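Hilo largo sobre el brazo y el ajedrez, que varios me lo habéis pedido por privado y ya iba siendo hora de ponerlo todo junto. Lo actualizo a 10/08/2026 y lo que cambie después lo cuelgo debajo.

El proyecto se llama Indik y empezó en January... perdón, en enero, que tengo el calendario del taller en inglés y se me pega todo. La idea: que un brazo coloque, mueva y recoja piezas de ajedrez sin tirar media partida por el camino. Parece poca cosa hasta que lo intentas!

Lo estamos montando en Pokitz, el taller compartido. Para los que no lo conocéis: mesas, herramienta, una cafetera que hace lo que puede y gente que te presta una llave allen sin preguntar para qué. Para un proyecto así es el paraíso.

De momento no hay ningún motor de ajedrez decidiendo jugadas. Mueve una persona con un mando articulado y el brazo la sigue. Lo de jugar solo vendrá después, primero quiero que sepa coger un peón como es debido.
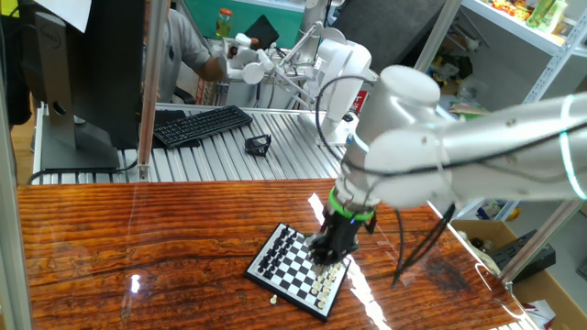 El agarre es lo que más horas se ha llevado, y con diferencia. Un peón es bajito, tiene la cabeza redonda y siempre está pegado a otra pieza que no quieres tocar. Con la pinza bajando en vertical sobre las blancas apenas queda sitio para los dedos, y desde el puesto del mando, al otro lado del monitor, la perspectiva engaña muchísimo. El peón blanco que está fuera del tablero, sobre la madera, es un caso mucho más agradecido: tiene aire por todos los lados y puedes entrar como te dé la gana. Por eso a todo el que viene a probar le digo que empiece por una pieza suelta.

Sobre el tablero: es magnético y pequeño. Lo de magnético tiene su gracia y su castigo. Gracia, que si rozas una torre no se va rodando. Castigo, que al levantar la pieza hay que vencer el imán, y si no la tienes bien cogida se te escurre hacia abajo y se queda tan pancha en su casilla.

Probé 4 formas de yema para los dedos. La primera, plana y dura: fatal. La segunda, con una ranura en V: mejor, pero se llevaba por delante a la vecina. La tercera era tan blanda que la pieza giraba. La cuarta es la que más me gusta, estrecha en la punta y con un poquito de goma. Si alguien quiere el archivo se lo paso, está sin ordenar pero se entiende.

Software: lo que lee el mando y manda las posiciones lo he llamado Walus. Es un programa feo, con comentarios en dos idiomas y una función que se llama "prueba_buena_2". Pero funciona y le tengo cariño. La mejora gorda fue filtrar el temblor de la mano - antes el brazo copiaba cada duda y los dedos vibraban encima de la pieza, daba hasta apuro.

Ojo, que filtrar demasiado también es malo. Si te pasas, el brazo llega tarde, tú compensas de más y acabas aterrizando en la casilla de al lado. Estuve una tarde entera subiendo y bajando un solo número. Una tarde feliz, que conste.
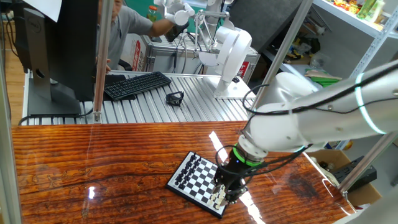
Y luego está la rutina, que también es parte del invento. Hacemos tandas de 12 movimientos y paramos. Más de eso y la mano se cansa, empiezas a ir con prisa y los movimientos salen peor. Entre tanda y tanda se recoloca el tablero con otro ángulo, para que no se aprenda un único sitio de memoria.

Llevamos 3,980 movimientos guardados (con coma, que así lo escupe el programa y ya ni lo cambio). Los fallos también se guardan, con su etiqueta. Me interesan casi más que los aciertos, ahí se ve dónde duda la gente.

La parte que ordena todo eso se llama Gbeho y es lo más verde del proyecto. Ahora mismo separa cada movimiento en acercarse, cerrar, levantar, llevar y soltar. Lo de soltar lo corta fatal, se piensa que has terminado cuando todavía tienes los dedos alrededor del alfil. Lo estoy reescribiendo.

Me preguntaban por el caballo. El caballo es mi enemigo! Según hacia dónde mire se agarra bien o se agarra de pena. Hay que cogerlo por los lados, bien abajo, y girar la muñeca antes de bajar. Si giras cuando ya estás dentro, barres a las vecinas.

También me preguntaban si hace falta una mesa especial. Pues no, pero el brillo molesta. La madera barnizada es preciosa y devuelve unos reflejos tremendos, así que antes de pensar en nada con visión quiero probar un mantel mate. Si tenéis alguna tela que recomendar, soy todo oídos.

Lista de pendientes, sin orden: arreglar el corte de Gbeho, sujetar mejor los cables del brazo, imprimir otras 6 yemas de repuesto y escribir unas instrucciones que entienda alguien que no sea yo.

El siguiente reto es capturar una pieza, o sea, quitar la que está, dejarla fuera y poner la tuya en su casilla. Dos agarres seguidos y con público alrededor. Ya tengo ganas - en cuanto salga una tanda entera limpia, la subo a este mismo hilo.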